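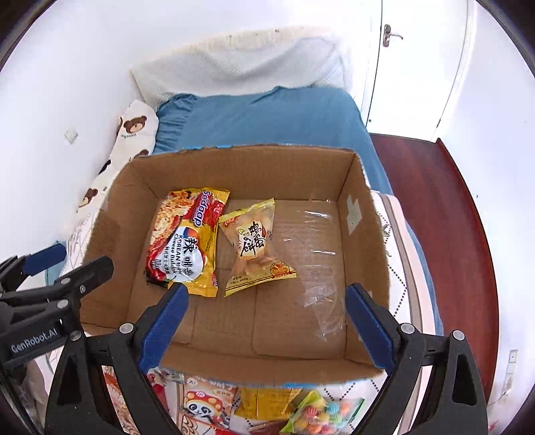
ヘルティドロウ基金のみなさま、ごぶさたしています。留学生の暮らし相談「クリヴィス」の中間報告です。前回の報告が表ばかりで読みにくかったとモニク・ブルネさんに言われまして(おっしゃるとおりでした)、今回は手紙のつもりで書きます。会計の表は別便でお送りしますので、数字が気になる方はそちらもどうぞ!

まず相談室のことから。春に借りた部屋は駅から坂をのぼった先で、初めて来る人がかなりの確率で迷います。坂の途中の酒屋さんが毎回道を教えてくださっていたらしく、先日ごあいさつに行ったら「ああ、あの相談のとこね」とすっかり顔なじみのように迎えられました。案内板は大家さんの許可がようやくおりて、次の期に付けます。地図つきのカードのほうは先に刷って、学校の窓口に置いてもらいました。

この半年で受けた相談は約200件です。思っていたよりずっと多くて、正直、夏の初めは返事が追いつきませんでした。中身は予想どおりのものと予想外のものが半々くらい。予想どおりなのは部屋探し、保証人、携帯の契約、保険証まわり。予想外だったのは、隣の部屋の生活音をどう伝えたらいいか、という話の多さです。管理会社に電話するのは怖い、でも直接言うのはもっと怖い。その気持ちはとてもよくわかるので、手紙の下書きを一緒に作るところから始めました。「いつもお世話になっております」を入れるか入れないかで三十分話し合った日もあります(入れました)。

言葉の面では、ユーラン・チンさんが中国語の相談をほとんど一人で引き受けてくれています。チンさんのすごいところは、通訳しながら相手の困りごとの順番を並べかえてしまうところで、話し終わるころには本人が自分で次にすることを言っているんです。横で聞いていて何度も感心しました。ただ、明らかに負担が偏っています。秋からペイシャン・クウォックさんが広東語と英語で加わってくれたので、少し楽になりました。それでも試験前の時期は二人とも自分の勉強があるので、来期はこの部分の謝金を増やせないか、ご相談させてください。

つぎに「引っ越しの日の本」です。申請書に書いた、あの小さな冊子です。本文は40ページで固まりました。申請のときはもっと薄いものを考えていたのですが、ガスの開栓のところがどうしても短くならないんですよ。立ち会いが必要なこと、電話で聞かれること、そのときの受け答えの例、とやっていくと、すぐに見開きが埋まってしまいます。チンロン・チョンさんに試し読みをお願いしたら、「ゴミの分け方より先に、ゴミ袋をどこで買うかを書いてほしい」と返ってきて、これには全員うなりました。市の指定袋のことを知らずに最初の月を過ごす人が本当に多いそうです。章の順番をまるごと入れかえました。

印刷はクレスリーさんにお願いしています。見積もりが当初の予定より上がったのは紙の値上がりのためで、表紙の加工をやめて吸収しました。触った感じは少し素っ気なくなりましたが、上から書きこみやすくなったので、わたしはこっちのほうが好きです。校正は残すところ一回。ルビの付け方がまだ揃っていなくて、同じ「大家」が「おおや」になったり、ルビなしになったりしています。ここはわたしの宿題です。

それから食事会。台所つきの集会室を借りて、月に一度やっています。最初は相談のついでに来てもらう場のつもりだったのに、いまでは食事会だけに来る人のほうが多くなりました。一番人が集まった回で40人、さすがに椅子が足りず、壁ぎわで立ったまま食べてもらいました。すみません、次からは申込制にします。料理は持ち回りで、シーチエ・アウさんの大根のスープが好評でした。作り方を聞かれるたびにアウさんが「母に聞いて」と言うので、とうとうお母さまと電話をつないで、台所で公開授業のようになりました。

食材の表示については、少し反省があります。豚肉やアルコールを使った料理に札を立てていたのですが、ソースや出汁まで目が行き届いていませんでした。参加者の一人から静かに指摘をいただいて、翌月からは使った調味料の瓶や箱も捨てずに並べるようにしました。これだけで質問がぐっと減り、成分表示の読み方を教えあう人も出てきて、漢字の勉強にもなっているようです。辛さの札も作ってほしいという声があります。ところが辛さの基準がみんなばらばらで、話し合いは持ち越しになりました。

うまくいっていないことも書いておきます。夜の電話相談です。午後9時まで受けるつもりで始めましたが、かけてくる人がほとんどいませんでした。若い人は電話をかけないよ、とクウォックさんには最初から言われていたんですよね……。先月からメッセージでの受付に切りかえ、浮いた電話代は冊子の送料にまわしたいと考えています。費目の変更になりますので、所定の用紙を添えます。

もうひとつ、不動産屋さんとの勉強会も予定より遅れています。声をかけた会社のうち、返事をくださったのはフルトゥナ一社だけでした。ただ、その一社の担当の方がとても熱心で、入居の書類をやさしい日本語に書きかえる作業を一緒に進めてくれています。「善管注意義務」をどう言いかえるか、いまだに決まりません。いい案があったらぜひ教えてください! 来期は会社の数を増やすことにこだわらず、まずこの書類を仕上げて、それを持ってほかの会社をまわるつもりです。

今後の予定です。冊子は12月に刷りあがり、まず相談室と学校の窓口に置きます。年末は帰国しない学生さんのために、相談室を昼だけ開けておきます。この時期は銀行や役所の休みを知らずに困る人が出るので、休みの一覧を一枚の紙にまとめて、玄関のドアにも貼ります。食事会は年内もう一回、献立はまだもめています。

お時間のある方は、ぜひ一度坂をのぼっていらしてください。お茶はあります。迷ったら酒屋さんへどうぞ。

クリヴィス相談室 事務局

このページを印刷する | メールで送る
シェア 10 | コメント 0

関連する記事
・「引っ越しの日の本」試し読みのお願い
・食事会の申込方法が変わります
・夜間の電話相談終了のお知らせ
・やさしい日本語で読む入居の書類(フルトゥナとの勉強会メモ)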